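Pressemitteilung

Robotik-Kurs von Plavia geht in die zweite Hälfte: Studierende arbeiten im Büro statt im Labor

12 Mal geteilt · 3 Kommentare

Anmont, im Februar. Der Robotik-Kurs des Vereins Plavia hat die erste Hälfte seines Programms abgeschlossen. Fünf Studierende der Hochschule Anmont arbeiten seit Beginn des Semesters an einem Greifarm, der Gegenstände auf einem gewöhnlichen Schreibtisch erkennen und gezielt anfahren soll. Das Projekt trägt den Namen Plimlow und wird von Remo Thaler geleitet, der an der Hochschule Steuerungstechnik unterrichtet.

Gearbeitet wird in einem Großraumbüro der Firma Todorova. Das Unternehmen überlässt dem Kurs an drei Abenden pro Woche Arbeitsplätze und übernimmt einen Teil der Materialkosten. Die Schreibtische bleiben so eingerichtet, wie sie im Alltag genutzt werden, mit Trennwänden, Laptops und Bildschirmen.

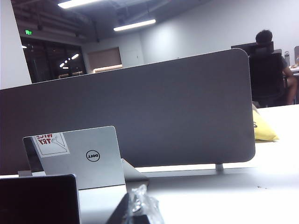

Im Labor der Hochschule hatte die Gruppe zunächst mit farbigen Würfeln auf einer schwarzen Unterlage geübt. Die Erkennung lief dort nach kurzer Zeit stabil. Im Büro sank die Trefferquote deutlich. Helle Tischplatten und Deckenleuchten führten dazu, dass Kanten in den Kamerabildern verloren gingen. »Wir haben die Belichtung dreimal neu eingestellt und am Ende doch die Auswertung umgeschrieben«, sagt Thaler. »Das hat uns zwei Wochen gekostet, die im Zeitplan nicht vorgesehen waren.«

Die Aufgaben sind im Kurs fest verteilt. Natsumi Miyazaki betreut die Kamera am Handgelenk des Arms und die zugehörige Kalibrierung. Toshio Yagi schreibt die Bahnplanung, Keisha Marchetti ist für die Auswertung der Aufnahmen zuständig. Hiyori Minami führt das Versuchsprotokoll und bereitet die Abschlussvorführung vor. Das fünfte Mitglied der Gruppe ist erst nach Semesterbeginn hinzugekommen und wird derzeit in die Bahnplanung eingearbeitet.

Bis Mitte Februar hat die Gruppe 246 Durchläufe protokolliert. Zu jedem Durchlauf werden Startposition, Ziel und ein eventueller Abbruchgrund notiert. Bis zum Ende des Kurses sollen es 600 sein. Als schwierig gelten vor allem Gegenstände mit unregelmäßigem Umriss, etwa Pflanzen.

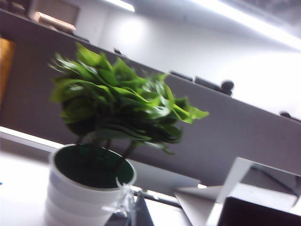

Nach Angaben von Marchetti entstehen die meisten unbrauchbaren Aufnahmen während schneller Drehungen des Handgelenks. Die Gruppe hat die Höchstgeschwindigkeit in diesem Abschnitt der Bewegung deshalb gesenkt. Ein Durchlauf dauert dadurch länger, liefert aber mehr verwertbare Bilder. Ob die Geschwindigkeit später wieder erhöht werden kann, soll in der zweiten Kurshälfte geprüft werden.

Ein weiteres Thema sind spiegelnde Oberflächen. Glänzende Flächen zeigen der Kamera Dinge, die an anderer Stelle im Raum stehen, und die Software hielt solche Spiegelungen anfangs für greifbare Objekte. Yagi und Miyazaki gleichen die Aufnahmen vom Handgelenk inzwischen mit denen einer zweiten, fest aufgestellten Kamera ab.
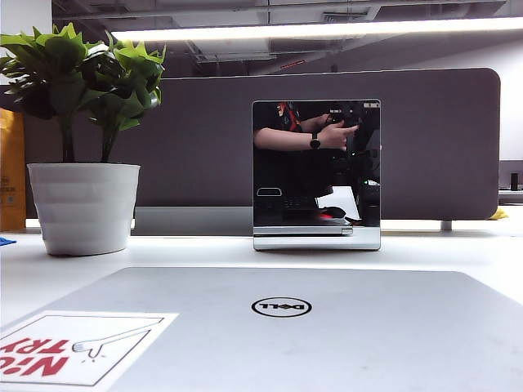

Den Abgleich will die Gruppe bis zur Vorführung so weit vereinfachen, dass er ohne manuelle Korrektur auskommt. »Im Moment sitzt immer jemand daneben und schaut auf die Werte«, sagt Miyazaki. »Das geht für den Kurs, aber eine Vorführung vor Publikum möchte ich so nicht machen.«

Die Vorführung findet zum Semesterende in den Räumen von Todorova statt und beginnt um 17 Uhr. Der Eintritt ist frei. Interessierte Schulklassen können sich über Plavia anmelden. Der Verein plant außerdem, den Kurs im kommenden Semester erneut anzubieten. Vorkenntnisse in einer Programmiersprache werden vorausgesetzt, Erfahrung mit Robotern ist nicht nötig.

Ansprechpartner für die Presse: Remo Thaler, Plavia, Anmont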